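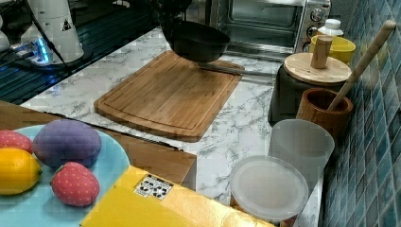
Black frying pan with a long gray handle, held over the counter near a wooden cutting board.

Flutcombe Recipe Text Set

Version 3, released 2026-06-19

Flutcombe is a set of 451 home recipes typed up from handwritten cards and stapled booklets. It is meant for people who work on reading recipe text: splitting ingredient lines, converting units, or finding steps that depend on each other. The set holds text only.

Contents

recipes.csv — one row per recipe, with title, servings and source code
ingredients.csv — one row per ingredient line, as written
steps.csv — one row per step, in order
units.csv — the spellings of each unit that appear in the cards

Files are UTF-8 with a header row. The recipe_id column joins the first three.

Where the text comes from

Most of the cards came from the Bagheri collection, which covers stovetop and oven cooking. The rest are from the Telledeck booklets. The source code is B or T. Recipes run to up to 30 steps, though most are far shorter.

How it was typed

Spelling was left alone. "Tblsp" and "tbs." are both in there, and so is "a good lump of butter." Crossed-out words were dropped. Where a word could not be read, the typist entered [?] and moved on. Fractions are written as 1/2, never as a single character.

Changes in this version

Five duplicate recipes removed
Oven temperatures now have their own column, in Fahrenheit
Fixed a bug that put the last step of some Telledeck recipes first

Known problems

Pan sizes are missing from many of the frying recipes. The cards say "large skillet" or nothing, and we did not guess. Servings are blank where the card gave none. Some steps hold two actions in one line and should probably be split — this is planned for August.

The recipes have not been tested. Do not use the canning and pickling entries as safety advice.

Loading

Any spreadsheet program will open the files. Set recipe_id to text on import or the leading zeros will be lost.

License and contact

Free to use and change with credit to Stereck. Report typing errors through the issue tracker and include the recipe_id.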